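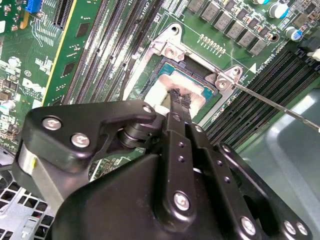

Club and DJ booth pre-opening checklist, with comments
Venue: Edstead, main room and terrace
For: visiting DJ night, doors 9 pm, capacity 301

Marked OK, NOT OK or SEEN ONLY. The last one means someone told me it was fine and I couldn't test it.

1. Booth riser and steps
Riser level, no rocking - OK
Edge tape on steps - NOT OK
Comment: The tape is there but it's black tape on a black step. The promoter's sheet says "marked". I'd like white, and I'd like it before sound check.

2. Booth power
Separate circuit for decks and mixer - OK
Test tag on every power board - NOT OK
Comment: Two boards carry tags, one has a tag with nothing written on it. I don't count a blank tag. Swap that board or get it tested.
Drinks shelf away from power - NOT OK
Comment: The shelf sits directly over the board. I raised this in May and was told it would be moved. Same shelf, same spot.

3. Main speakers
Floor stacks strapped - OK
Flown speakers, safety chains fitted - OK
Rigging certificate - SEEN ONLY
Comment: I was shown a photo of a certificate on a phone. The date was too small to read. Please send the paper.

4. Sound level
Meter at mixing desk working - OK
Limiter sealed - NOT OK
Comment: The seal is broken and the story is that it came like that from Darko, who hired it to us. Maybe so. It gets a new seal and a signature either way. The headliner's tour notes describe the set as "warm, rolling house". I've heard that one before, usually ahead of a two-hour wall of kick drum, so the limiter stays in.
Free earplugs at bar - OK
Comment: 134 pairs in the box. Not enough for a full room. Order more.

5. Lights, haze and strobe
Strobe warning sign at entry - NOT OK
Comment: The sign is behind the coat rack. Move it to the door.
Haze machine clear of curtains - OK
Smoke detectors isolated with permission - SEEN ONLY
Comment: Everyone assumes someone else has rung the alarm company. I want the name of whoever took the call and the time the detectors go back on.
Laser aimed above head height - OK
Comment: Fine from the floor. Not checked from the terrace stairs, where people stand a good deal higher. Check again after dark.

6. Exits and crowd
All 6 exits open from inside - NOT OK
Comment: Five open with one push. The one behind the Masau merch table needs a shoulder, and the table is half across it. The table moves or it doesn't get used tonight.
Exit signs lit - OK
Front barrier locked together - OK
Water available at no charge - OK
Comment: One jug, no cups. I've passed it, just.

7. Emergency stop
Music off and house lights up from one switch - NOT OK
Comment: The lights came up, the music kept going. Nekier's installer says the link "should work once everything is patched in". Show me at sound check with everything patched in.

Result: not cleared to open. Recheck at 6 pm, starting with items 2, 6 and 7. Doors stay shut until those three are marked OK. Item 1 can be fixed with a roll of tape while I'm there.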